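Trosora SG-200 Surface Roughness Gauge

Home / Products / Shop Floor Measurement / Surface Finish

The SG-200 is a bench and handheld gauge for measuring surface finish on machined, ground and polished metal parts. It draws a diamond-tipped stylus across the part, records the profile, and shows the result on a backlit screen. Operators can check a part at the machine and get a reading before the next one is loaded.

Trosora builds the SG-200 at its Bristhorpe plant and ships each unit with a calibration certificate, a reference specimen and a carrying case.

What it measures

The gauge reports Ra, Rz, Rq and Rt as standard. Readings can be shown in micrometers or microinches. Changing units does not clear the stored results, so a shop that works to both kinds of drawing can switch back and forth during a shift.

Upper and lower limits can be entered for each parameter. When a reading falls outside the limits the screen turns red and the result is marked in the log. The gauge will not delete a failed reading to make room for a repeat. Both are kept, with the time of each.

Drive unit and stylus

The drive unit detaches from the display and connects by a coiled cable. It can be set on the part, held against a vertical face, or mounted on a height stand. The V-shaped foot supplied with the gauge sits on round bar and shaft work. A flat foot and a small-bore foot are sold separately.

The stylus is held by a magnetic seat and can be changed without tools. If it meets a shoulder or a burr hard enough to lift the skid, the drive stops and backs off. The reading is discarded and the operator is asked to reposition.

Do not wipe the tip with a shop rag. Use the brush in the case, drawing it away from the drive unit.

Setup and daily check

Switch the gauge on and let it stand on the bench until the ready light stops blinking. Place the reference specimen under the stylus, choose Check from the main menu and press Start. The gauge compares its reading with the value printed on the specimen and either accepts it or offers to adjust. The adjustment can be locked with a supervisor code — most customers do this.

Part programs are made on the screen or in the desktop software. A program holds the parameters, the cutoff length, the limits and a short note to the operator. The internal memory holds 90 programs.

Desktop software

Rosenthal Desk is included with every SG-200. It reads the log over USB, draws the profile, and prints a report with the company name at the top. Results can be exported as a spreadsheet file or sent to a folder on the network. There is no yearly fee. Updates are posted on the support page and can be installed by anyone with administrator rights on the computer.

The December update adds a batch view, which puts all readings from one job on a single chart. It also corrects the decimal comma problem reported by users with European regional settings.

Specifications

Model: SG-200
Parameters: Ra, Rz, Rq, Rt
Part programs: 90
Drive unit cable: coiled, 66 in. extended
Display: color, backlit
Connection: USB
Power: rechargeable battery or wall adapter
Warranty: 2 years, parts and labor
Calibration certificate: included

Using the gauge in automated cells

The SG-200 can be triggered from outside. A dry contact input starts the measurement and two relay outputs signal pass or fail. This is enough for most loading stations, where a part is placed in a fixture, measured, and moved to the next position or to the reject bin.
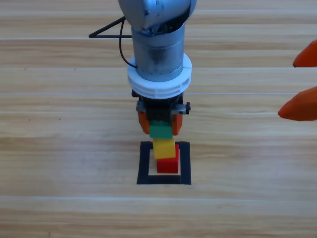
The input and outputs are on the rear of the display unit, under a rubber cover. Wiring diagrams are in the back of the manual. For cells that need the actual value as well as the pass or fail signal, order the Ziramberg serial module, which sends each reading as a line of plain text. The module fits in the battery bay, so a gauge with the module installed has to run from the wall adapter.

Keep the drive unit on a separate plate from the part transfer equipment where possible. Vibration from a neighboring axis shows up in the profile as a regular ripple and will raise the reading on fine ground surfaces. If a separate plate is not practical, have the controller hold all motion until the relay has switched.

Service and recalibration

We recommend recalibration once a year. Send the display, drive unit, stylus and reference specimen together in the original case. Loan units are available to customers in the continental United States and should be reserved before the gauge is shipped.

Damage to the stylus from dropping or side loading is not covered by the warranty. Replacement styli are kept in stock.

Ordering

SG-200 gauge, complete with case
SG-200-F flat foot
SG-200-B small-bore foot
SG-200-H height stand with granite base
SG-200-Z Ziramberg serial module

Prices are given on request. For a quote or a demonstration on your own parts, contact Keisha Mbeki in product sales and include a drawing or the finish callout if you have one.

Page updated 30 Nov 2020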